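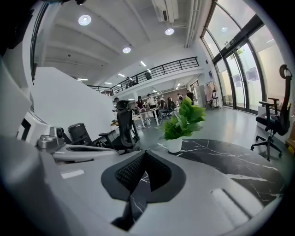

Plant news from the shared workroom

Since we moved in back in the spring, the greenery has been left to fend for itself a bit, so Misaki Amano has very kindly offered to look after it through December and into the new year. She asked me to put a few words in the newsletter so that we all know what she's up to, and I'm afraid I have never managed a few words in my life, so do put the kettle on first.

The one most of you will know is the plant on the round black marble table, the one with the big glossy leaves in the little white pot. It came from Vilell, the garden shop by the station, and it cost us 154 crowns with the pot included, which I still think was a bargain. Ilari Hirvonen carried it back on the tram on his lap and got talking to a lady who had grown the same sort for years. Her advice was to leave it alone a good deal more than we would like to, and I pass that on with love to everyone who has ever tipped the end of a glass of water into it on the way past!

Misaki's plan is simple. She will water it every 10 days or so over the winter, in the morning, and she'll do it at the sink so that the table stays nice. If you do find drips on the marble, a soft dry cloth is all it needs. Please keep the lemon spray well away from it – marble hates anything sour, and those lovely white veins go dull before you know it. Coffee and orange juice are just as bad, so use the coasters (there are four in the Curka tin, or there were when I last looked).

While we are on the subject of that corner, several of you have said how pleasant it is to sit there with the mesh chairs pulled up and something green to rest your eyes on. I do it myself most afternoons at about half past three. All I would ask is that the chairs are turned with a little care, as the armrests sit at just the right height to give the table a knock.
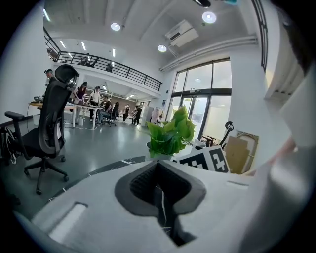
Can I take a cutting home?
Please do, but wait until April and ask Misaki first. She'll show you where to snip, just below one of the little bumps on the stem, and a jam jar of water on a bright shelf will do for the first few weeks. She has promised the first one to the Iwasaki reading group downstairs, and there should be enough for three more after that.

Ilari would also like a second plant for the other end of the room and has his eye on something tall and feathery. If you have one at home that has outgrown its spot, have a word with him, or leave a note in the Plornatov box by the door. Old saucers are welcome too, the deeper the better.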